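Ticket 1533, reopened 15/03/2024

Okay, so me again with the footnotes! Quick recap: I'm writing my study guide in Curside (the chapter on quoting sources) and every time I export to Toma, the notes after 57 jump straight to 61. The text of the missing ones is still in my draft, I checked twice.

Tried so far: cleared the cache, re-saved the chapter under a new name, switched the font from Akora to Orbán. Switching fonts did fix the weird accents, so yay, but the numbering is the same mess. Chapter 32 exports fine, and I haven't touched that one since December.

3 comments · 2 shares
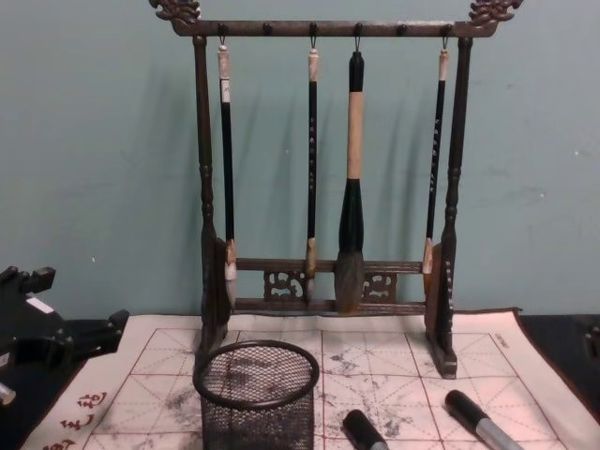 I'm going to paste the whole chapter into a blank file next and export that. If the notes still skip, I'll attach both files tonight.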